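Quick one, it's Saturday and I have to be out the door by noon

So. The water thing. I said I'd try to drink more water and write it up and then I didn't write it up for three weeks. Sorry to both of you.

Background for anyone new. I moved out to Povton in January, got a desk job, and discovered I can go an entire workday on coffee and one sip from the hallway fountain. Headaches every afternoon. Bethel Tesfamariam from upstairs told me to just drink a glass before each coffee. That's it, that's the whole plan. I was hoping for somthing fancier.

Week one — bad. Forgot most days. Remembered at 9 pm, drank a ton, up twice in the night. Do not recommend.

Week two I stuck a note on the coffee machine. Better. The note fell off on the Wednesday and got thrown out, but by then it had kind of taken. Also walked to the big store in Zusuvthorpe on my lunch break, 1,826 steps each way according to my phone, mostly uphill on the way back. You get thirsty. Helps.

Week three, color coding. One color for morning, one for after lunch, one for evening. You can't go to bed till you've used them all. Sounds like kindergarten, works great on me.
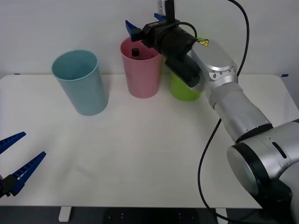 Blue, pink, green. Plastic, so go ahead and drop them.

I tried an app too. Punetti, the free version. It wanted me to log every sip and then it buzzed at me in a meeting, 3 times, while my manager was talking about parking. Deleted it. If you like streaks and badges you'll probaby love it. I don't.

Things people have asked me:

Does tea count? I'm counting it. Coffee no, that's the deal I made.

Sparkling? Sure, but it makes me burp so I keep it for home.

Lemon? Did that for a few days, then the lemon in the fridge went weird. Cucumber was nicer. Frozen berries best of all, they keep it cold and you get a snack at the bottom.

What about the headaches — down a lot. I had one on Monday but I'd also slept four hours, so who knows. Not a doctor. My skin looks exactly the same, if you were wondering, and so does everything else. I'm a little less grumpy around 4 pm. My sister says she hasn't noticed.

Worst part is the bathroom trips. The one at work is down two flights. I guess that's exercise.

Oh and Chong, the noodle place by the station, refills your water without asking and the small soup is still cheap. Went twice this week. Extra chili, obviously, then you need the refill.

Next post is the bike, or what's left of it. Need new brake pads first. Ok, shoes, keys, going.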